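Dudemeo
Products > Housekeeping > Jillow

Jillow bathroom reset robot

Jillow is a two-armed robot for hotels and serviced apartments. It resets the vanity area of a guest bathroom between cleanings: it puts toiletries back in place, clears the counter around the sink, and handles hand towels. It works from the front of the vanity and stays outside the shower area.

The robot is sold to properties with their own housekeeping staff. It is set up to work alongside a room attendant, who cleans the sink, toilet, shower and floor as before.

A tube of toothpaste is a common pickup for the left hand. Guests leave them anywhere on the counter, so the robot looks for the item first and then picks a grip. 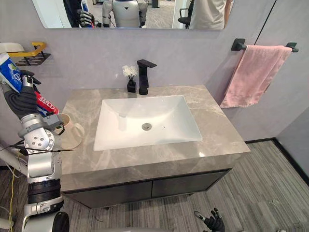

What it does in the room

Jillow sorts small items on the counter and returns them to the places your property has chosen. Cups, toothbrushes and toothpaste are included in the standard item list. Guest items that are not on the list are left alone, and the attendant gets a note on the tablet.

Hand towels are taken off the bar, checked and either rehung or set aside for laundry. A rehung towel will not always hang even. Most attendants straighten it as they pass, and we suggest you keep that step in your room checklist.

The attendant starts each job from the tablet and can stop it there too, or with the button on the robot's back. If Jillow cannot get a grip after a second try, it moves its arms back and waits.

The layout at the vanity matters more than the size of the room. The robot needs to see the counter, the sink and the towel bar from one position. A bar mounted to the right of the sink, with the toothbrush cup at the far left, is well within its reach.
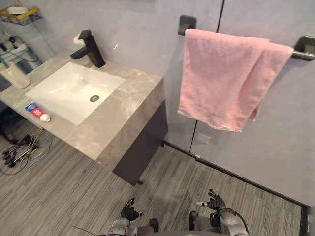
Changes for your staff

Paredes, an apartment hotel with 88 units, has used Jillow since January. Olga Cabello runs housekeeping there. Her team did not get smaller, but the order of work changed. Attendants used to finish the bathroom before touching the bed. Now they start the robot at the vanity, strip the bed, and come back to the bathroom when it is done.

"The first weeks were slower," Cabello says. "You keep going in to look at it. Then you stop looking."

Two attendants at Paredes took the operator course and now get a higher hourly rate on the days they run the robot. They also handle the tablet notes, a job that used to sit with the front desk. One attendant asked to stay off the robot rota and did.

Bending and lifting are still part of the job. Jillow does not make beds or scrub tile.

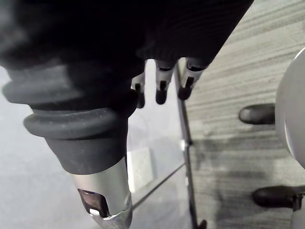
Some managers ask us for a target number of rooms per shift. We don't supply one. Quotas set before the staff have learned the robot tend to be wrong, and we ask new customers to wait until the operator course is over.

Hands and towels

Terry cloth is harder to handle than a tube or a cup. It bunches up under the fingertip and folds in a different way each time. The grip settings for towels are kept separate from the ones for hard items, and they can be adjusted by the service technician for the towels you buy.

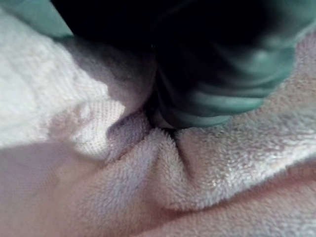
Photo: Radomír Čierny / Dudemeo

If you change your linen supplier, tell us before the new stock arrives. Send two towels of each kind to the service address, washed at least once.

Training and service

The operator course takes two days and is held at your property. It covers starting and stopping, moving the robot between rooms, wiping down the hands, and reading the notes. Yearly service is done by Prelden, our service partner, and includes the hands, cables and arm covers.

Ordering

Part number: 462
Supplied with: tablet, charger, operator handbook
Spare fingertips: sold in pairs
Service interval: 2,000 working hours or one year, whichever comes first
Lease or purchase: ask for a quote

Page updated March 22, 2026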